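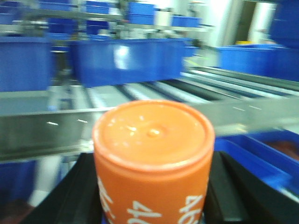 July, equipment planning, cont.

Went back over the gripper line in the budget. The current two-finger set holds the orange 47 containers by the side wall, and those are what we have most of, so I am not paying for suction this round. Saditar quoted suction as an add-on. Asked them to take it off and requote.

Spare fingers: Coltby sells them in pairs, 34 a pair. Want 5 pairs on the shelf before we start longer runs. Black only, same profile as now. Benedita Sequeira says check the screw pattern against ours first, they changed it once already.

Bins. We keep using the blue ones. Wike has a gray bin that is cheaper but the short side is a different length and the rail would need moving. Not worth it.

Rollers: Jevivent can supply another conveyor section, lead time 8 weeks. Need the floor plan signed before ordering. I still don't know if the section comes with side rail or if that is a separate part number. Emailed, no answer yet.

Have 1,000 left in small parts after the fingers are set aside. Cables and a second wrist camera mount come out of that.

To do: screw pattern, requote from Saditar, measure doorway for delivery. Benedita has the long tape.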